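Zodby Picking Study: Progress Report to the Jacquet Fund
March 2020

We are well into the gripper comparison now, and I'm happy to say it has been the most fun stretch of the project so far! The lattice-faced gripper is on the arm and working through the small-box task, picking from a cardboard box beside a white tray.
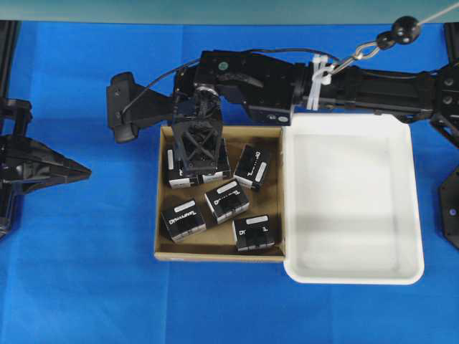
Hanan Azar
Project Lead, Zodby

Since the last report we have run 25 trials with each of 2 finger shapes, the Nestby pads and the Pliston wedge. The wedge is ahead. It gets into gaps where the pads just push things along, and it rarely needs a second try.

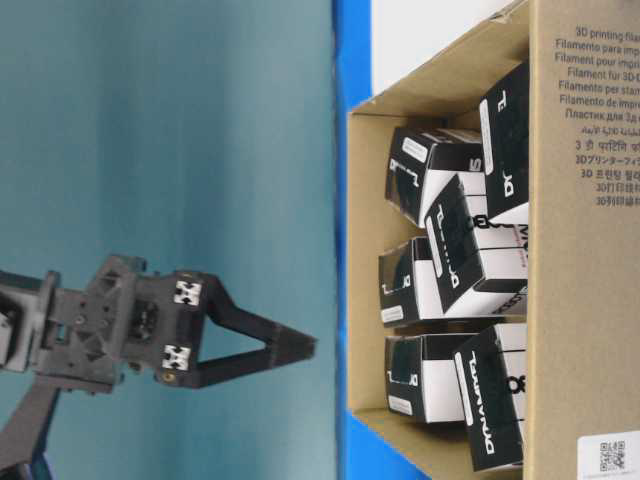
Camera placement took up more of our time than planned, but it paid off. A side view lets us judge how far the fingertips are from the carton before the arm moves in, and the two square markers on the gripper housing give us a fixed reference when we line up that view with the others. Solange Sabatier rewrote the alignment routine, and setup is down to 31 minutes (we used to lose half a morning to it). The wrist camera is still the one we lean on for the last bit of each approach.
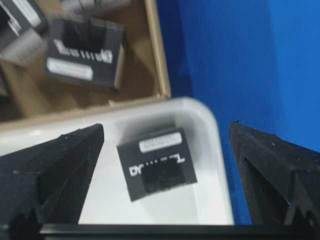 It does need a better exposure setting, and Solange has one to try next week. In April we'll repeat the full set with softer fingertips and send you the trial logs. The budget is on track, with one spare set of fingers still to order.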